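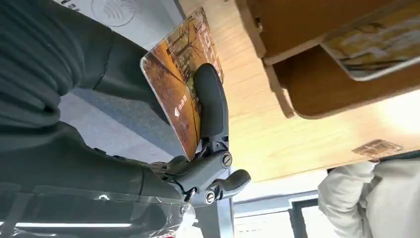

Why can't it just use a sucker, asked one reader, aged nine, after our last page about the card robot. Suckers do work well on cards. Lots of factories use them. But a sucker needs an air pump, and a pump is noisy and costs money. We are building in a shared workshop, so we chose fingers.

This page explains how a robot's fingers pick up something as thin as a card.

What is a gripper?

A gripper is the part of a robot that holds things. It goes on the end of the arm, where your hand would be. Ours is grey plastic with a black rubber pad on the finger. The plastic parts are called links. They are joined at points called pivots, and a pivot works like your knuckle. A small motor turns, the links move, and the finger closes.

Screws hold the links together. If a screw is too loose, the finger wobbles. If it is too tight, the finger gets stuck. We check ours before every session.

Why rubber?

Try this at home. Put a playing card between two metal spoons and pull it. It slides out easily. Now put it between two rubbers from your pencil case. It is much harder to pull out.

The force that stops things sliding is called friction. A glossy card is smooth, so hard plastic slips on it. Rubber is soft and squashes a little against the card, so more of it touches. That means more friction, and the gripper does not have to squeeze so hard.

How hard should it squeeze?

Too soft and the card drops. Too hard and the card bends. A person can feel this without thinking, but a robot has to be given a number. The motor in our gripper takes a number from zero upwards, and a bigger number means a tighter squeeze. We started at 1,083, and that bent the card down the middle. After a lot of tries we settled on 363.

Your number would be different if you used another motor or thicker card.

Getting hold of the edge

A card lying flat on a table is hard to pick up, even for you. You probably slide it to the edge or get a fingernail under it. Robots do not have fingernails. Our first program, called Wastar, tried to pinch the card from above and mostly pushed it about.

The new program is called Berimix. It goes like this:

Move to the card slowly.
Slide it until one side sticks out.
Close the finger on that side.
Wait 2 seconds.
Lift.

The wait is there so the card stops shaking.

Things to remember if you build one

Always have an adult with you when the arm is switched on.
Keep your fingers, hair and sleeves away from the joints.
Know where the off switch is.
Use old cards for practice. We spoiled 5 on the first afternoon.

Next time: how the robot knows which way up a card is.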